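Home | About | Workshop Notes | Trips | Archive | Contact

Filed under: Out and About, Machines

An Afternoon at the Wolholm Open House

I said in the January post that I would write up the Wolholm open house if I got a place, and I got one. It was the afternoon session, starting at 2 p.m., with 8 visitors to a group. There is a waiting list for the next round, so this may be useful to anyone deciding whether to put their name down.

Wolholm is a small outfit in Lustcombe that collects demonstrations for teaching robot arms to do household jobs. People do the job with hand-held grippers, the motions are recorded, and the recordings are used to train a policy that runs on an arm. I have been reading about this way of working for a couple of years and had never held one of the grippers. That was my main reason for going.

Getting there

Lustcombe is easy enough by car, but the parking is bad. I left mine by the feed store and walked. The bus stops closer. The entrance is at the side of the building and the sign is small. I walked past it the first time.

We signed a form at the door saying that our hands and voices might end up in recordings. One couple had questions about this and got straight answers. You could ask for your takes to be deleted at the end of the session, and there was a box on the form for it. I left mine in.

The talk

The talk was short. The project they are working on now is called Pilow, one L, and I did not find out why. It covers table jobs in ordinary homes: setting out, clearing, sorting, putting things into cups and bowls and taking them out again. They had 974 usable takes of the sorting job when we visited, and the goal is 4,000 across all the jobs.

The word "usable" got a fair amount of time. A take is thrown out if the tracking is lost, if the person stops halfway to think, or if the object is dropped and picked up by hand. It is kept if the object is dropped and picked up again with the gripper. They want those, because an arm will drop things too and needs to have seen what comes next. I had assumed they would only keep the clean ones.

Someone asked why they don't just film people using their bare hands. The answer was that the arm doesn't have hands. If the person works with the same two fingers the arm has, there is much less to translate afterward. Someone else asked about simulation. They use some, but not for thin or light objects, where they said the contact is hard to get right.

Chopsticks

The job for our session was chopsticks. You pick one up off the table, get it upright, and put it in a cup. I would have called this easy before trying it.

A chopstick lying flat gives the fingers very little to close on. If you come in too high, the pads meet above it. If you come in too low, the tips push into the cloth and the cloth bunches. Once you have it, it likes to swivel between the pads, so you can lift it perfectly well and find it pointing the wrong way for the cup. The people who do this daily grip off-center on purpose and let the heavy end swing down. I got that to work twice.

The tablecloth is quilted and makes everything a bit harder. I asked if a bare table would be better and was told it would be easier, but that people have tablecloths. The cup already had a skewer and a plastic spoon in it, which gave you less of an opening to aim at.
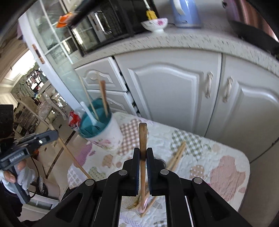
My turn with the gripper

Each of us got a practice round and then a recorded one. The gripper was heavier than I expected, and I could feel it in my wrist before the practice round was over. The fingers close smoothly. What I missed was feel. With your own fingers you know when you have hold of something before you lift it, and with this you mostly find out by lifting.

A take is allowed 60 seconds. I used all of it on my recorded one and ended with one chopstick in the cup and one on the floor, so I don't expect to be part of the 4,000. The best visitor in our group was a woman who said she ties fishing flies. She moved slowly and never went back to correct anything.

The advice I was given, in case you go: keep your elbow down, look at the tip of the stick and not at the gripper, and don't talk while you're recording. I found the last one hardest.

The arm

After a coffee break they ran the trained policy on an arm in the next room. It was a Mahmoudi arm, a bench model, bolted to a plain table. They ran it on the same job with a different cup.

It was slower than a person and it hesitated over each stick. It got the first one in. It pushed the second one along the table for a while, backed off, came in from the other side and picked it up. That got some applause. On the third it closed on nothing and went through the rest of the motion anyway, placing no chopstick in the cup with a lot of care. They let it run to the end and didn't make excuses for it. The current version doesn't check whether it is holding anything, and that is what they are working on next.

I liked that they showed it failing. At the trade show I went to last spring every machine did one thing perfectly behind a plastic screen, and I learned less there in a full day than I did here between lunch and supper.

Practical notes

The session is free. It runs a little past two hours if people ask questions, and our group did. There are stairs and no elevator, so call ahead if that's a problem. Kids have to be big enough to hold the gripper, and I would say that means ten or older. Wear sleeves you can push up. The coffee is fine.

They plan to do another round once the sorting job is finished, with folding dish towels as the next one. I've put my name down for it.

Print this post | E-mail this post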